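Writing the Live Review: Notes for Unit 4
April 28, 2024
By Azlan Nugroho 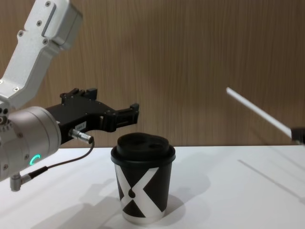
A live review is a report and an opinion at the same time, and in this unit we practice to keep the two in balance. The reader wants to know what the band played and how it sounded in that room, and also whether you would pay to hear it again. Students often give all their words to the opinion. Try to begin with small and plain facts. A takeaway coffee cup standing on a white tabletop is a fact of this size, and so is a singer who tunes her own guitar between songs. Write such things in your notebook during the evening, even if you think you will not need them.

Before the concert

Listen to the last record two times, and one older record if there is one. Read the reviews only after you have written your own. Find out who opens the night. In the April exercise, four students reviewed Lestorel at the Mondville and did not mention the opening act at all, although Prokopenko played for 30 minutes and many people had come for him.

During the concert

Stand in more than one place. The sound close to the stage is mostly drums and amplifiers, and the voice may be lost there. Near the mixing desk you hear what the engineer wants you to hear. Write down song titles, or if you do not know the title, a few words of the chorus. Short notes are enough - you will not be able to read long ones later.

Noura Obeidat wrote this in her notebook at the Mondville: "3rd song, bass too loud, she laughs, starts again, better." In her review it became:

"The third song fell apart under its own bass. She laughed, counted in again, and the second try was the best thing of the night."

Please notice that she added almost nothing. The order of events does the work.

Writing it

The limit for the first draft is 20 sentences. This is strict. Do not follow the set list from the first song to the last, unless the order itself was interesting. Choose two or three songs and describe them well.

Words to avoid in this course: "iconic", "soundscape", "electrifying", "a night to remember". If you write that the crowd was excited, tell what the crowd did.

Comparisons with other bands are permitted, but only one for each review. Harish Raju compared Lestorel with five bands in one paragraph, and the class could not say afterwards how Lestorel sounds. He has agreed that I mention it.

Quotations from the stage must be exact. If you are not sure of the words, use indirect speech.

Homework

Review the Plerusthorpe recording from the course folder as if you had been in the room, but describe only what can be heard. Bring a printed copy. Duyên Bạch and Tươi Kiều will read theirs aloud first, then we discuss in pairs. The draft counts for 30 points and the revised version for 50. The other 20 are for your notebook pages, which I collect together with the revised version.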